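Threads > Abena Quansah > Old phones, one white tray

So I finally took on the phone pile, friends, and I have a lot of feelings about it! Years of saying "I'll sort those in August" and, well, you know how August goes.

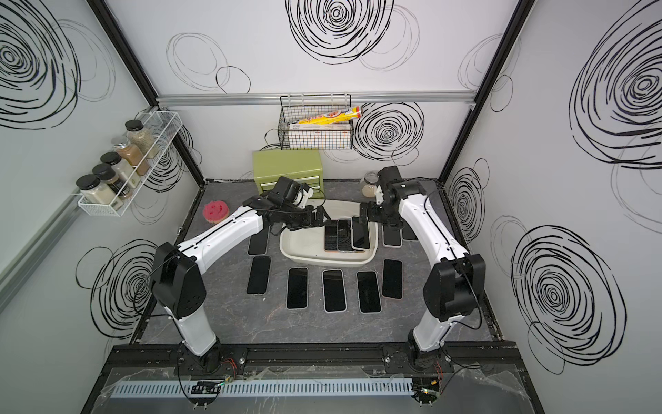 My one rule is that they stand on edge. Flat stacks slide, and then I'm forever lifting three to get at the one underneath.

Bernice Laryea taught me to leave a finger's width at one end (bless her), so you can tip them forward and flip through like records.

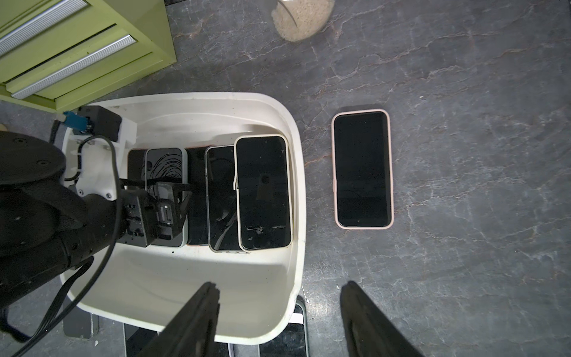

Cases stay on for now. I know, I know, they take up room, but I can tell the phones apart so much faster that way, and a bare one always makes me nervous.

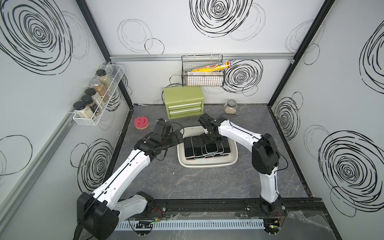
Six in, all on their edges.

Next up is chargers, and I'm already dreading that drawer. If you have a cord system you love, please tell me everything!

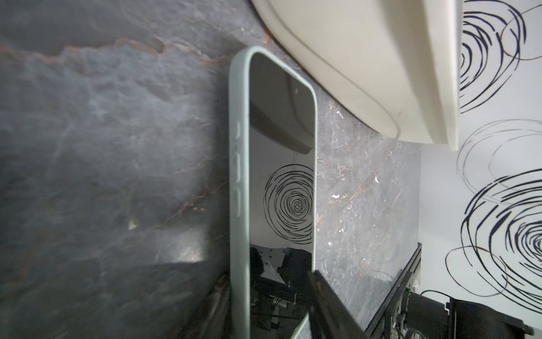

Posted by Abena Quansah · October 25, 2022

I do have a soft spot for this soft green case. It can go in last, right where I'll see it.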